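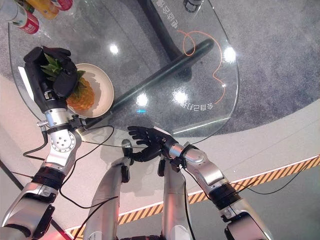 **Plirkthorpe Residents' Forum › Shared Facilities › Ground Floor Lounge**

**Thread: Fruit on the glass table, and the proposed notice**

---

**G_Sandhu** (Facilities Liaison)
Posted Oct 1, 2026

Residents are asked to comment on the following wording before it is displayed in the ground floor lounge:

> *Whole fruit placed on the round glass table must stand on a plate. Cut fruit is to be prepared in the kitchen. Plates must be returned to the kitchen by the person who took them out.*

The notice follows two written complaints concerning sticky marks on the glass. The table was purchased from Magalhães for the use of all households, and the cost of replacing the top would fall on the shared fund. Comments will be accepted in this thread until the November meeting.

Garnet Sandhu

---

**anqi.xiong**

I support the first sentence. A pineapple is heavy for its size and its skin is rough, and I should not wish to see one dragged across glass. A plate resolves the matter.

I would ask that the second sentence be reconsidered. The lounge is where many of us eat, and carrying a cut pineapple along the corridor produces more drips than cutting it where it will be served. A board with a raised edge would be sufficient.

---

**A_Popescu**

I must disagree with the previous contributor. No knife should be used at the glass table under any circumstances. The supplier's care leaflet, which I have kept, advises against cutting on the surface, with or without a board. The kitchen worktop is five steps from the lounge door.

I would also draw attention to the printed design. The orange line and the white lettering are part of the table's appearance, and repeated scrubbing with a rough sponge will wear them away. The notice should specify a soft cloth.

Arben Popescu, Flat 35

---

**C. McPhee**

May I raise a separate point about the plate itself? The cream plates belong to the set which the Binska family kindly gave to the lounge. They are round, of a good size and entirely suitable for a whole pineapple. They are not suitable for the dishwasher on the hot programme. Would the notice please say "wash by hand"?

With regard to lifting, I have seen residents pick up a pineapple by the leaves and carry it through the building. The leaves can come away from a ripe fruit. It is preferable to steady the crown with one hand and place the other beneath the base.

Coralie McPhee

---

**efrain_guzman**

With respect to Mrs McPhee, the crown is a perfectly serviceable handle on a fruit which is not overripe. My family has sold pineapples for many years and we were taught to lift them in this manner. If the leaves pull out easily, the fruit should be eaten that day in any case.

On the matter of cutting, I agree with Mr Popescu. The order I would recommend is as follows:

1. Wash the whole fruit and dry it with a clean towel.
2. Lay it on a board in the kitchen and remove the crown and the base.
3. Stand it upright and slice the skin away from top to bottom.
4. Quarter it, take out the core, and bring the pieces to the table in a covered bowl.

The skins should go into the food waste bin and not into the lounge basket.

Efraín Guzmán

---

**anqi.xiong**

I am obliged to Mr Guzmán for the instructions. I remain of the view that a covered bowl is excessive for a household of two, but I will withdraw my objection if the corridor floor is mopped as often as the table is wiped.

---

**A_Popescu**

The corridor is included in the Druvow cleaning contract and is mopped already. I do not believe it belongs in this notice.

---

**anqi.xiong**

It is mopped in the mornings. Fruit is eaten in the evenings.

---

**G_Sandhu** (Facilities Liaison)

Thank you for these contributions. The corridor will be raised with Druvow separately and should be discussed in the cleaning thread. The revised wording is set out below:

> *Whole fruit placed on the round glass table must stand on a plate. Knives are not to be used at the table. Please wipe the glass with a soft cloth only. Cream plates are to be washed by hand and returned to the kitchen.*

No instruction will be given on the lifting of pineapples, as opinion is divided.

---

**C. McPhee**

I accept the wording, although I should like my remark about the leaves to be recorded.

---

**G_Sandhu** (Facilities Liaison)

It is so recorded. The thread will remain open for comments on the size of the lettering.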